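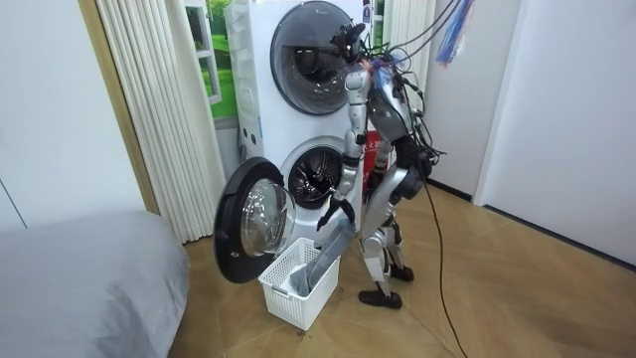

Grīnberga
Course handout, Robot Learning, unit 6
2018-01-02

Learning long tasks from demonstration: the laundry problem

Read this before the practical. It covers how we cut a long household task into stages, how the policy is trained on them, and how we score it. The method is the one used in the Brullness project, with small changes for teaching.

1. Why laundry

Most of the tasks in units 1 to 5 used rigid objects. A block has a position and an angle, and once you know them you know enough to pick it up. A pair of trousers has no such short description. It folds, hides parts of itself and hangs differently each time it is gripped. Moving it between a washing machine and a basket also needs the legs, the trunk and both arms to work together.

2. Stages

We split the task into 3 stages: reach and grasp, carry, release. A stage ends on a condition, never on a clock. For the grasp stage the condition is that the gripper has closed and the cloth moves with the hand. For carry, the held part of the cloth must be over the basket. For release, the gripper is open and no cloth is caught in it.

Mark the stage boundaries by hand in your own recordings. If two people in your group disagree on a boundary, keep the later one and write down why.

3. Data

The training set has 400 demonstrations and the test set has 200. No garment appears in both. Joint positions and camera views are stored together with the stage label. The files are in the Gravness folder on the course drive.

4. What the policy sees

The policy takes the head camera view and the joint positions, and gives out a short run of arm and hand targets.
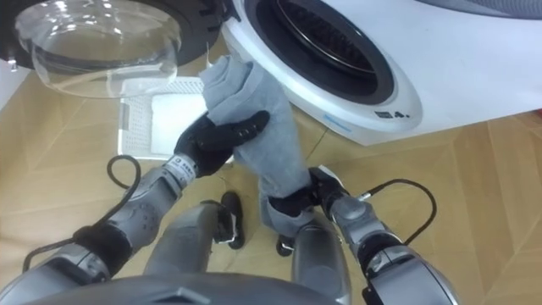 Occlusion is the main weakness of this input. The hands are nearly always between the camera and the part of the garment that matters. With one hand near the top of a hanging grey cloth and the other near the bottom, the fingers cover both gripping points, and the policy has to work out the hold from the folds between them. This is why we add the joint positions. Try training without them and compare the carry stage first.

5. Scoring

Score each stage separately, then the whole run. A run counts only if all stages pass in order. Stop the run if the cloth is caught in the door, and record it as a failure of the stage it was in.

6. Exercise

Train the Esa baseline with and without stage labels. Hand in one table of results and one page on the failures, grouped by stage. Include the runs you stopped.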